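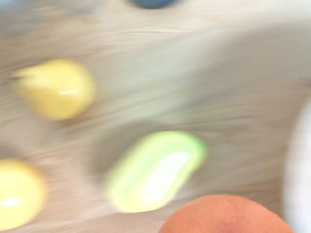
Figure 1. Two of the yellow pieces on the light wooden tabletop.

Sorting Table: Play Fruit for a Preschool Corner
Final report, design and materials course
Group members: Ngọc La, Oanh Phí, Getachew Asfaw
Submitted 7/27/21

1. Background

Our project was to plan one activity table for the preschool room at Khương, a child care center near campus. The teachers already had shelves and rugs but no fixed spot for sorting games. They asked for something children could use without much help and that could be cleared before lunch.

We started in January with a visit to the room. The teacher we worked with, Hạnh Đồng, wanted the children to practice putting like things together and saying why they belong together. Food was her first choice of theme.

2. Materials

We looked at a wooden set from Hetwood and a glossy set from Dorkico. The Hetwood pieces felt nice in the hand, but the paint on our sample chipped at the stems. We chose the Dorkico set. It wipes clean with a damp cloth and the pieces are too large to swallow.

The table is a secondhand one with a light wood top. We sanded the corners and left the color as it was. Oanh first wanted to paint the top green, but we ran out of time to let paint cure before the trial. The pale top worked well enough for most of the fruit. Yellow stands out less on it than red or purple does, and shiny pieces pick up glare from overhead lights. The glare shows in Figure 1.

Total spending was 900 pesos under the limit the course gave us. The largest single cost was the set of bowls from Bustunitz.

3. Method

We ran the activity with seven children over three mornings. Each child came to the table alone and was asked to put the fruit into bowls any way they liked. One of us sat beside the child and another wrote notes. We did not correct anyone.

On the last morning we changed the setup. The fruit was laid straight on the table with no bowls, and the child was asked to make groups on the wood.

4. Results

Most children sorted by color first. The yellow fruit caused the most talk. Two children put everything yellow together and would not split the group when asked if there was another way. One child sorted by what she would eat and what she would not, and she was very firm about lemons.

Without bowls the groups drifted. Round pieces rolled when the table was bumped, and one went under the shelf and had to be fished out with a ruler. The children liked this more than we did.

5. Changes

Thảo Sầm, our instructor, suggested a low rim on the table. We made one from wood strip and fixed it with screws from underneath so there is nothing sharp on top. We also cut a felt mat in dark blue, which covers the middle of the table and keeps round pieces in place. Hạnh tried it for a week and asked us to leave it.

The picture cards we planned are not finished. Getachew has the drawings and will give them to the center when they are laminated.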